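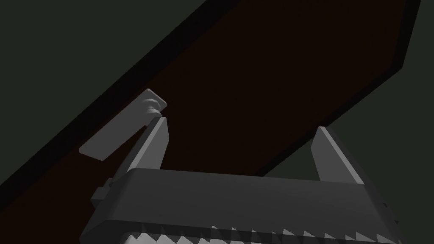
Figure 1. Grey gripper housing and dark reddish-brown slab (computer-rendered).

Loss of Colour Distinction in Handouts Printed on Mono Office Printers
Project report, Sowerby campus

Last updated: 14/02/2024
Print this page | E-mail this page

1. Background

Most handouts at Sowerby are prepared on a colour screen and printed in black. Charts, maps and diagrams that depend on colour lose part of their meaning in the process. The usual advice to authors is to "check it in greyscale", but a greyscale preview on a screen is a different thing from toner on office paper, and the advice does not say what to look for.

This project set out to measure how often readers confuse two areas of a printed figure that were plainly different on screen, and whether the paper or the printer setting has more influence on the result. It does not deal with colour vision deficiency, although some of the findings may apply there as well.

2. How colour becomes grey

A mono printer receives a colour figure and reduces each colour to a single lightness value. The common method is a weighted sum in which green counts most, red counts less and blue counts least. Two colours with different hues but similar weighted sums come out as nearly the same grey. A mid red and a darker green are the standard case.

The printer cannot lay down grey toner. It prints a pattern of black dots and leaves paper showing between them. Light greys have few dots and are easily lost on poor paper. Dark greys have so many that the gaps fill in, and everything past a certain point reads as black. The usable range on paper is therefore narrower than the range on screen, and it is narrower at the dark end than most authors expect.

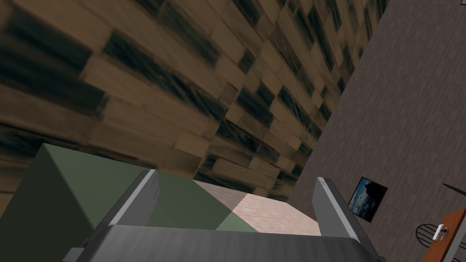
Figures without outlines suffered most in the first round of prints. A bar chart usually has white space between its bars, so the reader can find the edges even when the fills match. Filled areas that touch or overlap have no such help, and the only thing separating them is the difference in grey. An olive-green block seen beyond a grey housing is separated from it on screen mainly by hue, and hue is the part that the conversion discards. A narrow highlight, such as the bright white line along the top of the left gripper finger, does some of the work of an outline and should hold up better at normal print sizes. Shading inside a single object is a further complication, as a reader may take a change in shading for a boundary between two objects.

3. Method

We selected 10 handouts from first-year courses. Each had at least one figure in which colour carried information that was not repeated in a label or pattern. The set included line graphs, soil maps, a bus network diagram and several bar charts.

All prints were made on a Drenico office printer in the Pandstead print room. The toner cartridge was new at the start and was not changed. Two papers were used: Classka standard, which is the stock paper on campus, and a smoother Classka sheet normally kept for reports. Each handout was printed at the default setting and again with toner saving turned on. The total run, including test sheets and spoiled copies, came to 2,000 sheets.

Readers were recruited through a notice in the library. There were 29, all current students. Each reader was given a set of printed handouts and a short list of tasks, such as matching a line to its entry in the legend or marking every area of a given type on a map. Readers worked at a desk under the ordinary ceiling lights and were not timed. They were not shown the colour versions until they had finished.

A task was recorded as a confusion if the reader matched the wrong area or wrote that the two could not be told apart. Blank responses were left out of the count.

4. Results

4.1 Line graphs

Thin lines were the weakest type of figure. Below a certain width the dot pattern breaks a grey line into separate marks, and a solid pale line then looks like a dotted dark one. Several readers matched a solid line to a dotted legend entry for this reason. We had not planned for this type of error and it is counted with the others.

4.2 Maps

The soil maps used 3 shades of brown and a green. The two darker browns were confused more often than any other pair in the study. Readers who got them right mostly reported using the shape of the area or its position near the river — not the shade.

4.3 Paper and printer setting

The smoother paper gave cleaner edges but made little difference to the number of confusions. Toner saving made a clear difference. It lightens the whole page, which opens up the dark greys slightly, but the pale greys disappear into the paper. Handouts with mostly pale fills became close to unusable. 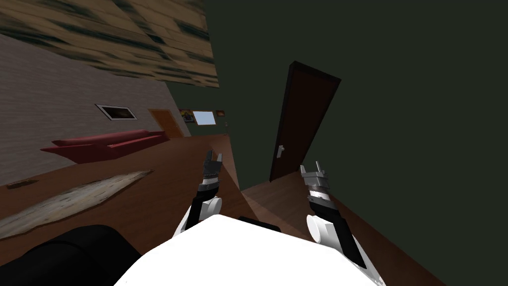
The default setting was better overall, although two of the handouts with dark fills were read more accurately with toner saving on. A department could in principle choose the setting by handout, but the print queue at Pandstead applies one setting to all jobs, and changing it requires a request to the print room.

5. Limits of the study

One model of printer was used. Other printers place their dots differently and may handle thin lines better. The cartridge was in better condition than those usually found in shared printers, so the results are probably on the favourable side. The sample of readers was small and no eyesight test was given.

The tasks were also artificial in one respect. A student in a lecture can ask what a line means or look at the projected slide. Our readers had only the sheet.

6. Recommendations

Authors should label lines and areas directly where space allows, and drop the legend. Where fills must touch, a thin black outline should be added to each one. Pale and dark fills should be placed next to each other, with mid greys used sparingly. Line graphs should use different dash patterns at a heavier weight than the software default.

Toner saving should be turned off for the teaching queue. The print room has been sent a copy of section 4.3. A second round of prints on a part-used cartridge is planned for October, using the same handouts and the stock paper only.

Print this page | E-mail this page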